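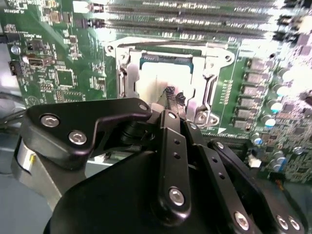
A processor in its socket on a green motherboard.

Notice to Guests of the Harnar Lakeside Hotel

Effective 5 April 2023, the smoking of cannabis is permitted on the north terrace only. Guests are asked to observe the posted hours. The management of the Skollano Ferry has adopted a separate policy, and cannabis may not be lit on its boats or its dock.

The management has received two letters on this subject from Nkechi Shehu, Room 4. In the first, Ms. Shehu requested that the terrace be closed to smokers while her grandchildren were at breakfast. The request was granted.

In the second, Ms. Shehu stated that she had gone out to the terrace after supper to confirm that the rule was being followed, and had remained for about three hours. She described the conversation as excellent. She asked that the evening hours be extended and that more chairs be provided.

The chairs have been ordered. The hours will be reviewed in November. Ms. Shehu has reserved Room 4 for that month and will be traveling without the children.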